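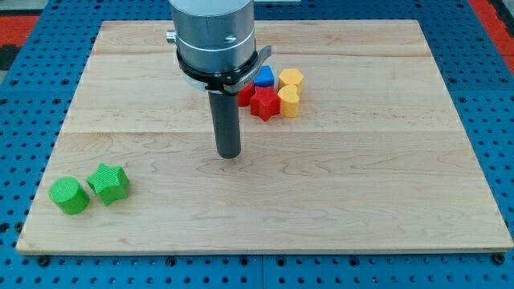 Jandance issues corrective notice for Rirkarine pushing tool

August 22, 2021 - Jandance has issued a corrective notice for the Rirkarine pushing tool after a fault in the clamp ring that holds the finger to the arm. The finger can slide upward in the ring under side load. The controller does not register the change and continues to report the original tip height.

The fault was found at the Van Dijk test cell during block-sorting trials on a wooden board. Tip height had shifted by 2 mm after 12 hours of operation. The force limit did not trip. There were no injuries.

"The arm stopped where it was told to stop, but the tip was no longer there," said Els Hendriks, head of product safety at Jandance. "We should have had a check for that in the first release."

Operators should stop the arm, retighten both ring screws and repeat the tip calibration before the next run. Until the revised ring is fitted, the calibration must be repeated every 20 cycles. Nandell will supply the revised ring, with shipments to be completed in December. Units with the welded flange are not affected.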